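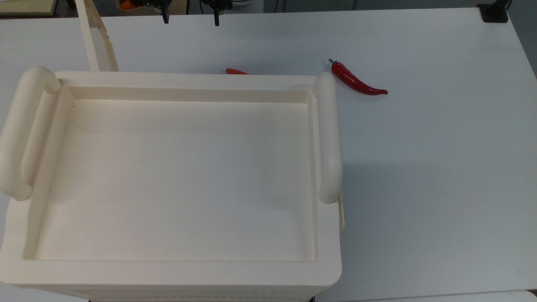

Neighborhood Supper Club - minutes, May 19, 2018

Present: Bok-nam Bang, Tae-yang Pyo, Hae-won Cho and me (I-seul Seok, typing with one hand and eating with the other). Han-gyeol Son sent apologies.

We got going late, my fault, I couldn't find my keys! The December minutes were approved with one fix - it was Hae-won who brought the dumplings, sorry Hae-won.

Money: we have $469 in the account. Tae-yang wants to keep $40 back for napkins and such, and we all said fine.

Summer supper: the hall on Vollard Street can seat 24 of us, so sign up early. Bok-nam will ask about the key. Long chat about noodles or rice (I voted noodles). Noodles won.

Recipe swap: please send yours to me, typed if you can - my eyes aren't what they were.

Next supper is at Tae-yang's. Bring a chair.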